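The Night Ferry to Weteo

Missed the six o'clock. Of course I did. Ran the whole length of the wharf with the suitcase banging my shins and the fellow was already throwing the rope, and he looked right at me and shrugged.

So, the night boat. Ten o'clock. Four hours in Enport with nothing open but the chip shop and the pub, and I wasn't going in the pub, not in the funeral shoes.

Chips then. Sat on the seawall. Gulls lined up like creditors.

I should say what was in the suitcase. Mum's good coat, the green one. A jar of her quince jelly, the last one, wrapped in two jumpers. And 36 letters with a rubber band round them, all to the same address in Weteo, all stamped, none posted. Found them in the bottom of the linen press under the Christmas tablecloth. Kļaviņa, they said on the front. Just the surname and the house, Flalance, and the road. Her handwriting getting smaller as the years went on.

I hadn't opened them. Wanted to. Held one up to the kitchen light on Wednesday like a kid with a birthday card, and then put it down and made tea and didn't drink the tea.

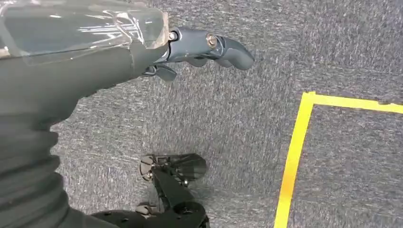 By nine it was raining sideways. I went and stood in the ticket shelter with a woman and her dog and a boy with a cello. The dog leaned on me. I let it. The woman said was I going over for the weekend and I said yes, because it was easier, and she said the weather would be lovely by morning. It never is. I grew up looking at that island from the wrong side and I can't remember a lovely morning on it once.

Mum used to look at it too. Washing up, the window over the sink. I thought she was looking at the water.

The boat came in late, lights on, smelling of diesel and toast. I got a seat downstairs by the heater. Suitcase between my feet, one hand on it the whole way. The cello boy was sick in a bag, very neatly, and apologised to everybody.

Tried to work out what I'd say. Hello, you don't know me. Hello, I think you knew my mother. Hello, I've got your mail. That one made me laugh out loud and the dog looked up.

It might be nobody there. I knew that. The last letter was 8 years old by the postmark — no, not a postmark, they'd never been posted, by the date she'd put in the corner. People move. People die, I was getting to be an expert on it. She was 71 and had a dentist appointment booked for the Monday after.

Weteo at midnight. One streetlight, a phone box with no phone. The woman and the dog went off up the hill and the cello boy's dad was there with a ute and a blanket. Then just me and the rain and the sound of the boat's engine turning over.

I'd looked up the road beforehand, it wasn't far. Left at the church, past the hall. Told myself I'd only find the gate, see it was real, then go and sleep at the motel like a sensible person.

Found it by the torch on my keys. Flalance, in white paint on a slate, the F nearly worn off. Long wet grass either side. A quince tree hanging right over the fence, fruit all over teh path, and I stood there with my hand on the top rail and thought, you took a cutting. Ours at home by the shed. She always said it came from a freind.

Upstairs a light was on.

I stood a bit longer. Then I put the suitcase down on the driest bit of step I could find and got the letters out and knocked.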